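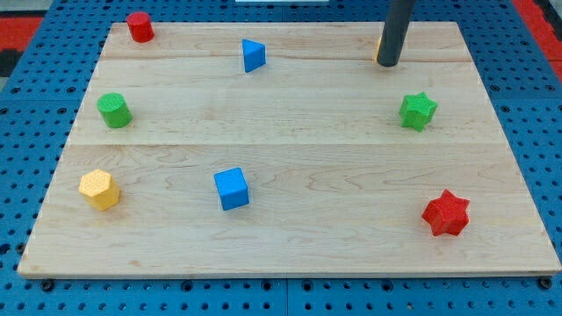
**How slow should a shared-space arm go when somebody is reaching onto the table?**

Slow enough that your risk assessment says a bump won't hurt anyone, and you get that number by measuring contact force on your own cell with the real tool fitted. The arm's maker can't hand it to you.

## Grolside Bench Cell

Hi, I'm Tanner, and I look after the bench cells at Grolside. I get asked about safety more than anything else on this page (fine by me, I love talking about it!), so let me tell you how we set ours up before you order.

The cell ships with the speed cap at 40 millimeters a second, and you need a password to raise it. People grumble. I did too, until Yamuna Kartha went through our force readings with me and I quit arguing.

A few house rules we print on the card that comes in the crate:

- Bolt or clamp the work board before teaching a single point. A board that creeps will ruin your whole afternoon.
- Pick pieces with no sharp edges for practice runs. Cubes, stars and cylinders are great – they show you fast whether your approach angles are any good.
- Reset the stop button by hand, standing where you can see the whole table.
- New tool, new assessment. Yes, even if it's "basically the same" tool!

Check the stop button at the start of every shift and write it in the log. Our log book has 60 pages and refills are cheap.

The Bench Cell comes with the Giltlow table plate, the card and the log book. Lead time is longer in July, so get in touch early if you need it for fall classes.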